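Setting Up a Homework Corner That Gets Used
Posted by Korkor Atinga, Dec 18, 2018

My two kids go to different schools, have different teachers and bring home completely different kinds of work, and for years all of it landed in one heap by the front door. Last June I finally sorted it out, and I love how the house runs now! A few tips from our place.

Start with the table. Clear it every evening, even if all you do is sweep the stuff into a box and deal with it later. A kid who sits down to a bare table starts the math sheet a good ten minutes sooner than one who has to dig for a spot.

Keep pencils in a jar, points up. Sharpen the whole jar on the weekend (my son fights for this job) and leave the sharpener in a drawer, or it turns into a reason to get up every five minutes.

Use a clothespin for each child. Clip the day's worksheets together, unfinished on top, and hang them on a hook at eye level. When a sheet is done it goes straight into the backpack.
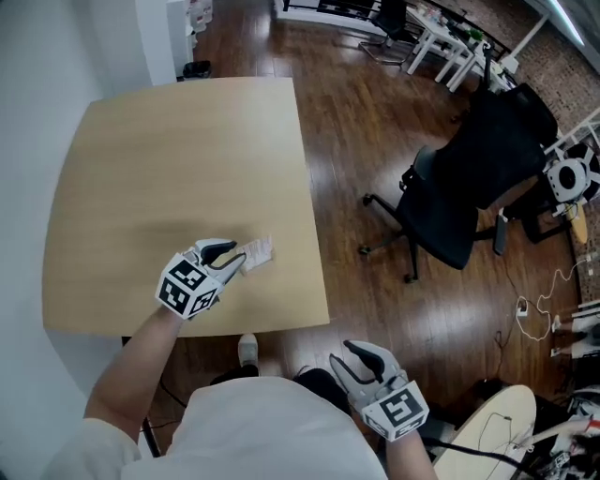

Paper for scratch work should be cheap and close by. I cut old printouts in half and keep a stack of 100 or so pieces in a shoebox lid. They get used up fast during fractions!

For spelling words, write them on the bathroom mirror with a dry erase marker. It wipes off with a dry cloth, and if it has been up a while, a little rubbing alcohol takes care of it. Try a corner first.

Science projects need their own tray. A cookie sheet with a rim is perfect: glue, beads, wet clay, whatever it is, you can lift the whole mess off and put it on top of the fridge at dinnertime.

Glue stick dried out? Slice off the top quarter inch, put the cap back on with a drop of water inside and leave it overnight. Works on most of ours.

Marker on a school shirt: put a folded paper towel under the spot, dab with rubbing alcohol, keep moving to a clean bit of towel, then wash as usual. Check it before it goes in the dryer.

Next up, lunchboxes and that smell in the thermos lid.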